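Protokoll Nähtreff Goler, Treffen im Juli

Beginn 18:30 Uhr, gleich mit Kuchen und viel guter Laune. Das letzte Protokoll wurde ohne Änderung angenommen.

**TOP 1: Kleidertausch**

Was für ein Abend das war! Es kamen 592 Teile zusammen, und 62 blieben am Ende übrig. Der Rest hat neue Schränke gefunden – so gut lief es noch nie. Die übrigen Stücke gehen an den Laden Skavent, der sie am Freitag abholt. Alles Rote und Orange behalten wir für die Herbstdecke, vor allem die weichen Stoffe.
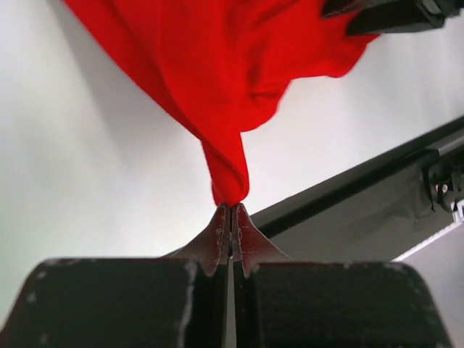

*Protokoll: Schriftführung Nähtreff Goler*

**TOP 2: Herbstdecke**

Wir nähen wieder eine große Gemeinschaftsdecke! Beschlossen wurde das Muster »Drukero« mit schrägen Streifen, die von Scharlach nach Sand verlaufen. Maschenware wird vor dem Zuschnitt gewaschen und mit dünner Einlage verstärkt, sonst wellt sich die Kante wie beim letzten Mal. Zuschnitt an zwei Abenden, danach wird drei Wochen lang genäht. Wer eine Overlock mitbringen kann, trägt sich bitte in die Liste ein.

**TOP 3: Arbeitshöhe und Licht**

Langes Thema, schöne Diskussion. Zuschneiden im Stehen geht viel leichter, wenn die Platte auf Hüfthöhe liegt und hell ist, dann sieht man auch die Kreidestriche auf dunklem Stoff daneben besser. Wir probieren beim nächsten Mal höhere Böcke aus.

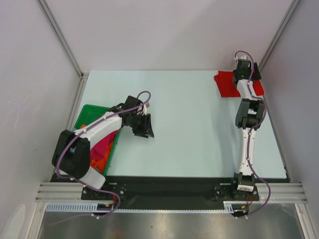
Sepúlveda wandte ein, für Handnähte sei Hüfthöhe eine Qual, man brauche mindestens einen niedrigen Tisch am Fenster. Einhellige Zustimmung, der niedrige Tisch bleibt.

**TOP 4: Verschiedenes**

- Garnreste bitte nach Farbe in die Gläser sortieren.
- Stoffscheren sind frisch geschliffen und schneiden herrlich – bitte kein Papier!
- Der Schnittmusterordner wird noch vermisst.

Ende 20:45 Uhr.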